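Baltosar marble-effect vinyl wrap, two years on

By Mei-kuen Pan
1,044 shares | 2 comments

I bought my first roll of Baltosar in August, during a heatwave, which is the worst time to handle anything sticky. The kitchen worktop was beige. I had been rude about it for years and my landlord at Kurkside had been deaf for years, so vinyl it was.

The roll comes with a plastic squeegee and a leaflet translated by an optimist. "Apply with calm," it says. I applied it with my sister, which is different. We got the long stretch by the sink down in one go and then spent an evening on the corner, where the stuff behaves like a wet bedsheet.
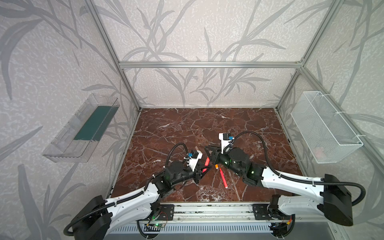 Reddish-brown marble with pale veins, against grey leafy wallpaper.

Colour is a matter of nerve. Dark red marble hides tea and shows flour, so bakers should go paler. I'd had the Nerken wrap before this and it was thinner, shinier and fond of lifting at the edges whenever the kettle boiled. Baltosar stays put. It doesn't like hot pans, and I have a small brown crescent by the hob to prove it.
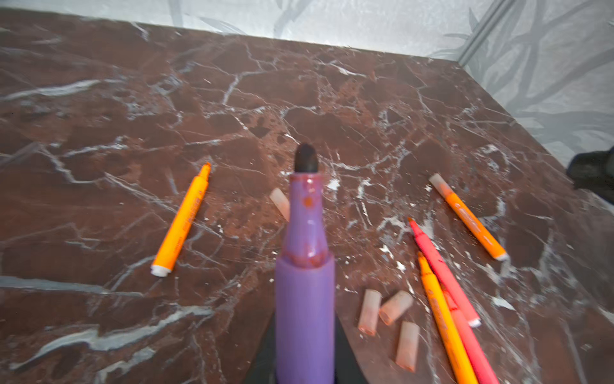

Cleaning is easy enough if you leave the scouring pads alone. Soapy water does for most things, and turmeric does for you. The matt version marks less, but it also looks like a school desk, and I'd take the fingerprints.

The other option is Ruotsalainen, who will send a man with a heat gun and a very quiet van. His corners are beautiful. His invoice kept me awake, so I went back to my squeegee.
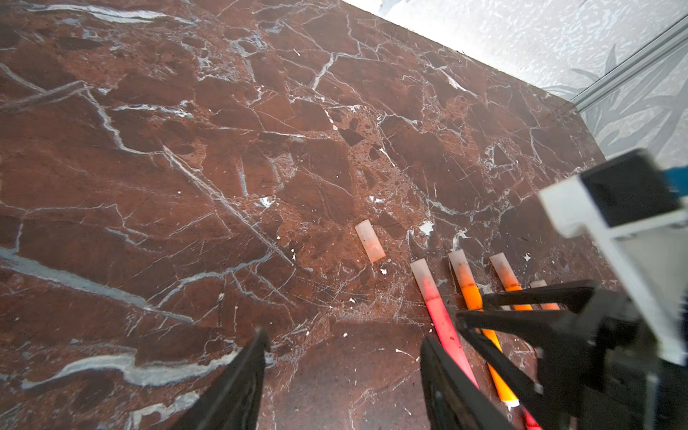

Veins in every direction, some bold, some hairline.

Would I buy it again? I have, for the bathroom shelf, and there's half a roll under the bed for whatever I take against next. Four stars. The missing one is for the corner.

2,301 people found this review helpful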